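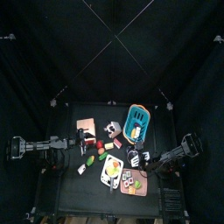
I have never been convinced by the claims made for play food. The Ovetti catalog that came in July says a good pretend kitchen "builds healthy eaters," and asks us to pay 80 dollars for the privilege of finding out.

Look at what you get in these sets. An apple, a cucumber, an ear of corn, and then a pink slice of cake and a block of butter. Guess which one gets served at every meal in my house. My daughter has cooked the same fried egg about 1,000 times and still won't touch a real one.

Zumetti goes further and sells a 200-piece market. Who needs that? Most of it ends up under the couch, and the basket that was supposed to teach tidying gets worn as a hat.

I don't mind the toys. Kids like a pan with a handle and something to put in it, and that seems like enough. What I mind is the sales pitch, and the preschools that repeat it. The one we toured in Lornden had a "nutrition corner" with a poster of goals on the wall. The kids were selling each other cake.

If you want a child to know what a cucumber is, buy a cucumber. Let her wash it and make a mess of it. She may spit it out. Then let her go back and fry the egg again, and leave the poster off the wall.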